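Flenduven — resale listings for used desktop PCs, README

Last touched 29/07/2021. Minoru Ebihara keeps the files, Marietjie Mofokeng did the cleaning and most of the category labels. Mail either of us if something looks off.

What's in it

2,799 secondhand listings for desktop computers and parts. Text only. One row per listing, UTF-8, tab separated. Two files: listings.tsv and sellers.tsv. Join on seller_id.

Columns

listing_id — ours, not the site's
seller_id — hashed
title — as typed by the seller, spelling left alone
body — same, line breaks turned into spaces
price — asking price, whole dollars. Blank means "make offer"
condition — one of working, untested, parts
source — druvutow or katayama
relisted — 0/1, see below

How it was collected

Copied from the Druvutow and Katayama boards, May only. Public posts, no login pages. Phone numbers and street addresses stripped with a script and then read over by hand. If you find one we missed please tell us and we'll pull the row.

Relisted flag: same seller, same title, new post. We kept both copies becuase price drops are half the fun. Filter on relisted = 0 if you want unique machines.

Labels

Condition is from the body text, never from the title. Sellers write "WORKS GREAT" up top and "no power supply" at the end. Marietjie labeled all of it, Minoru relabeled 300 rows blind, they disagreed on 161. Mostly untested vs parts. Treat that line as soft. Working is much cleaner.

"Untested" covers: no cable, no monitor, was fine when stored, don't know much about computers.
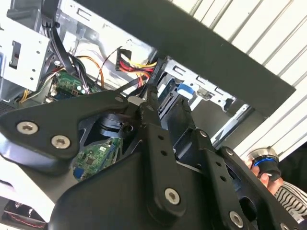 Wiring and power connector in an open desktop case.

Known problems

Katayama cuts long posts, so some bodies stop mid word
Prices of 1 are placeholders, drop them
Laptops sneak in, search title for "laptop" and "notebook"
A few bundles priced as one item — no flag for those yet
sellers.tsv has join dates for Druvutow only

Splits

None. Make your own, but split by seller_id or the relists will leak accross.

Use

Fine for research and classwork. Don't try to work out who the sellers are. Cite as Flenduven listings, Ebihara and Mofokeng.

Todo

bundle flag
add the Dritov board, if they say yes
fix the date format in sellers.tsv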